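# 换过指垫之后，夹爪放 CPU 总往一个方向偏，该从哪里查起

分类：机器人与自动化 / 维护与标定
发布于 06/09/2025

**拧螺丝的老猫**

我们这边有一台单臂工作站，做台式机主板的拆装，主要动作是把处理器从料盘里夹起来，移到开着盖的机箱里，放进主板上的插座，再换下一台。机械臂是 Zindov 的，末端是 Daleck 的两指平行夹爪，腕部装一个小相机，用来在插座上方做最后一次定位。机箱由人工推到定位块上，压紧后启动程序。

四月份装好以后一直比较稳定，累计放了 853 次，中间只停过几回，都是料盘没摆正。上周保养的时候我把夹爪两侧的指垫换了，旧的边上磨得发亮，夹的时候偶尔打滑。新指垫是 Birkent 的，型号和原来不一样，外形尺寸按图纸是通用的，螺孔也对得上。

换完以后开始出问题。相机识别插座的结果在画面里偏了 13 个像素，每次都往同一侧，重复性很好，不是乱跳。处理器下放的时候会先碰到插座边框，力传感器到 7 N 的保护值就停，程序报“接触异常”。我手动把放置点往回补了一点，补完能放两三次，然后换一台机箱又不对了。

已经做过的事情：

- 相机镜头擦过，对焦没有动过，锁紧圈上的漆线还对着
- 腕部法兰的螺丝按说明书力矩重新紧过一遍
- 机械臂回零位检查过，各轴刻线对齐
- 照明没换，遮光罩也在原来的位置
- 插座里的针脚用放大镜看过，没有歪的

还没有做的：手眼标定没有重做，TCP 也没有重新测。标定板是 Þorgeirsson 的，放在柜子里，上次是集成商来做的，我自己没有完整走过一遍流程。怕做了一半回不去，所以先来问问。

另外补充一下放置前的姿态。程序走到插座旁边会停一下，等相机取图，然后才平移过去往下放。停的时候压板和拉杆都已经打开，内存是提前拆掉的，线束往机箱一侧拢过。夹爪从边缘夹住处理器，我的感觉是夹住以后处理器有一点点斜，但说不准是本来就这样，还是换指垫以后才有的。以前没留意过这个，也没有存当时的图像。

想请教的是：先重做手眼标定，还是先查指垫？两个一起动的话，我担心最后分不清是哪边的问题。

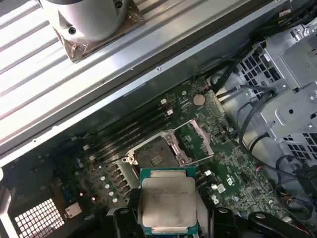
**夜班工装**

先别标定。你动过的只有指垫，就从指垫查。

把两片都拆下来，看安装面上有没有残胶和毛刺。我换过一回，旧的双面胶没刮干净，装上去垫子就是斜的，肉眼看不出来，拿塞尺才量到。刮干净再装，跑几次看看，不行再说标定的事。

还有，力保护值不要往上调。有人图省事调高了让它硬压进去，插座的针就废了，整块板子都得换。

**拧螺丝的老猫**

胶确实没有刮，我是直接贴上去的。明天先看这个。保护值没有动过。

**灰色扳手**

上面说的顺序是对的，我把过程写细一点，顺便讲一下 13 个像素和放不进去可能是两件事。

相机装在腕部，指垫装在夹爪上。只换指垫，相机跟法兰的关系不会变，所以按道理识别插座的结果不应该偏。识别结果偏了，说明要么取图的时候手腕的位置和以前不一样，要么插座边上有什么东西影响了识别，要么相机在你保养的时候被碰过。放不进去则多半是 TCP 的问题，就是处理器的中心跟程序里以为的中心不重合。这两个量你现在是混在一起补的，所以补完能用几次，换一台机箱又不行。机箱摆放稍微转一个角度，固定补偿的方向就跟着错了。

建议按下面的顺序来，每做完一步都记下来，不要跳。

一、备份。把 Zindov 控制器里的程序、工具坐标、手眼矩阵全部导出来，存到 U 盘，文件名写清楚是换指垫之后的。如果集成商给过交付时的备份，也找出来放在旁边。你怕做到一半回不去，有这两份就能回去。手动补过的放置点也改回原值，改之前抄一下补了多少。

二、查识别。让夹爪空着，走到取图点，固定一台机箱不动，连续取图，看结果是不是还偏同样的量。空夹爪也偏，跟处理器没有关系，去查相机支架。支架那几颗小螺丝在法兰后面，紧法兰的时候扳手很容易顶到支架，你紧过法兰，这里我最怀疑。空夹爪不偏、夹着处理器才偏，就看看夹爪和处理器在画面里占的位置，有没有进到识别窗口里。处理器的顶盖是金属的，会反光，新指垫如果让它伸出来多一点，窗口边缘的灰度就变了。这种情况把识别窗口缩小，或者把取图点挪开一点。

三、查指垫。断气或者断使能，手动合上夹爪，对着光看两个指垫之间的缝，上下应该一样宽。然后夹一个报废的处理器，不要用好的，放到平台上，用百分表打顶盖的四个角。打出来有高低就是夹斜了。先按夜班工装说的清胶，再装再打。清干净以后还斜，把新旧指垫放在一起量厚度，Birkent 的图纸写通用，一般是指螺孔和外形，厚度公差要另外看。

四、测 TCP。指垫确认没问题以后再测。Zindov 的示教器里有四点法，拿一个尖头治具固定在台面上，换几个姿态去对同一个点。注意夹爪夹的应该是标定针，不是处理器。测完记下和旧值的差。厚度变了，两片又对称的话，开合方向的中心应该不动，动的是夹持深度。如果开合方向也动了，回到第三步，多半是两边的垫子不一样厚。

五、手眼标定，最后才考虑。前面查出来相机支架松过或者移过，就必须做；支架没动过，可以不做。要做的话，把 Þorgeirsson 的板子压平固定，板面上不要有指纹，取图姿态要有转动，只平移不转是算不出来的。做完用一台固定的机箱验证，把插座的位置从几个不同姿态各看一遍，算出来的坐标应该落在一起。

验证放置时先不要直接放到底。在插座上方 2 mm 的地方停住，人从侧面看缺口和边框对得上，再用慢速往下走。第一台机箱最好用报废的主板。通过以后把机箱故意转一点点再放，能进去，才算把补偿的问题解决了。

关于处理器有没有夹斜，单看腕部相机的图不好判断，相机本身也是斜着看的，平的东西在里面照样显斜。还是打表靠得住。

**夜班工装**

第二步那个支架螺丝我没想到。我们那台没有在法兰后面，是在侧面的，不过道理一样。

**临时工位**

我们也是 Daleck 的夹爪，碰到过类似的情况，最后是气压低了，夹不紧，碰一下处理器就转。把减压阀调回去就好了。楼主看一眼气压表？

**灰色扳手**

楼主每次都往同一侧偏，重复性很好，不太像气压。夹不紧一般是每次偏得不一样。不过看一下表也不费事，先看了也行。

**拧螺丝的老猫**

回来更新一下。气压表看过，在正常范围。程序和坐标都导出来了，放置点的补偿也清掉了。

空夹爪取图，还是偏同样的量。拆开护罩看相机支架，有一颗螺丝能用手拧动，支架边上有一道新的擦痕，应该就是我紧法兰时顶的。指垫拆下来以后，一侧安装面上有一块旧胶，另一侧是干净的。所以两边都有问题，难怪补来补去不对。

胶已经刮掉，重新装过，用报废的处理器打表，四个角的读数一致了。支架螺丝涂了螺纹胶重新紧上，力矩按支架图纸。既然支架动过，手眼标定得重做，TCP 也要先测。标定针还在找，集成商那边说可以借一根。等这两项做完，按 2 mm 停住的办法验证，再来贴结果。

**灰色扳手**

可以。紧完支架以后在支架和法兰的接缝上画一道漆线，下次保养先看线。交付备份里的手眼矩阵留着，新旧对比一下，差得特别大的话先别用新的，多半是标定板的方向选反了。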